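How to set up a small pencil case for a shared desk

A shared desk works better when each person has one small case and everything in it has a place. The method below suits a hard plastic case with a hinged lid. It takes a few minutes, plus drying time if the tray needs washing.

What you need

The case
A damp cloth and a dry one
Washing-up liquid
A sheet of scrap paper

1. Empty the case

Open the lid fully and lift the contents out on to a clear part of the desk. Tip the tray over a bin to remove shavings and crumbs of rubber. Check the corners, where staples and broken leads tend to collect.

2. Clean the tray and lid

Wipe the inside with the damp cloth and one drop of washing-up liquid. Ink marks on pale plastic may need a second pass. Do not use a scouring pad on a translucent lid – it will leave scratches that cannot be polished out. Dry the hinge side last and leave the case open until no moisture remains.

3. Test each item

Draw a short line with every pen and marker on the scrap paper. Discard any that skip after 2 attempts. Press each cap on until it clicks. Clean a rubber by working it across plain paper until it leaves no mark.

4. Put the items back

Stand the case on a level surface with the hinge away from you, so that the lid does not block the tray. Load in order of length:

Longest items first. A marker that is too long to lie straight can go in diagonally from corner to corner.
Flat, square items next, in the space left beside it.
Small items last, at one end.
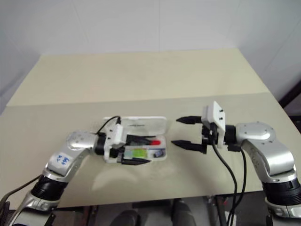
Keep everything below the rim. If one item stands proud, the lid will close on it and strain the hinge, which is usually the first part to fail. Lower the lid with one hand and do not force it. If it springs back, reopen the case and turn the longest item slightly.

5. Check the fit

With the lid closed, tilt the case gently to each side. A little movement is acceptable. If the contents slide from end to end, put a folded strip of paper at the emptier end.

Repeat steps 1 to 3 once a term. May is a convenient time, before the summer clear-out.

Instructions by Meenakshi Palaniappan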